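Siltley Breakfast Shelf: where we are
Progress report to the Guillot Fund, 16 Nov 2025

Hi all,

Happy to report that the breakfast shelf is up and running and a good bit busier than I planned for! The last time I wrote, we had a key to the side room at the Siltley community hall and not much else. Since we opened in March we've handed out 2,526 breakfasts to school kids (I count a bag as one breakfast, whether or not the kid comes back for a second banana, and they do come back).

Your grant went mostly where I said it would. The biggest piece was food, then the used fridge, then bags and printing. The fridge came in under budget, so I put the leftover $300 toward fruit, which goes fast and doesn't keep. I hope that's okay. It's on its own line in the spreadsheet I sent with this, and if you'd like it moved under a different heading just tell me which one.

Milk has been my main headache. Our first supplier stopped delivering out our way over the summer, and for a couple of weeks I was buying it at full price at the grocery store, which hurt. Hetar Dairy now drops off twice a week at a price I can live with. They need the order in two days ahead, so I've gotten better at guessing. Not great, but better.

Cereal is still the thing kids ask for by name. I had big dreams of everybody loving oatmeal (I bought so much oatmeal) and it sat there. Now we keep oatmeal for the cold mornings, with brown sugar, and put cereal out the rest of the time. I've been picking up boxes on sale and trying to balance the sweet ones with plainer ones. 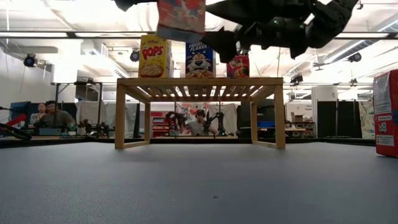

Cereal boxes on the slatted rack, Pops at the left.

The other big change is the bus. Rurnar Road kids get to school with hardly any time before the bell, so they were missing us completely. We started sending bags over to the school office for them to grab on the way in, and that now makes up nearly 400 of the breakfasts in the total above. The school has been lovely about it. The only complaint was banana peels in the hallway, and we've switched those bags to apples.

What hasn't worked: the parent survey. I sent it home on paper, got a tiny handful back, and one of those was a grocery list. I'd like to try again after winter break with three questions instead of twelve, and maybe by text message.

Between now and March I want to get the second fridge shelf fixed, lock in the milk price for spring, and find out if the hall will let us have the room a half hour earlier. I'll need an answer from you on the spring food money before I sign anything with Hetar, so if you could let me know by the end of the year, that would be a huge help.

Receipts are in the shared folder, sorted by month. A few of the early ones are faded, so I typed the amounts in next to them.

Thanks so much, and come by for breakfast any time!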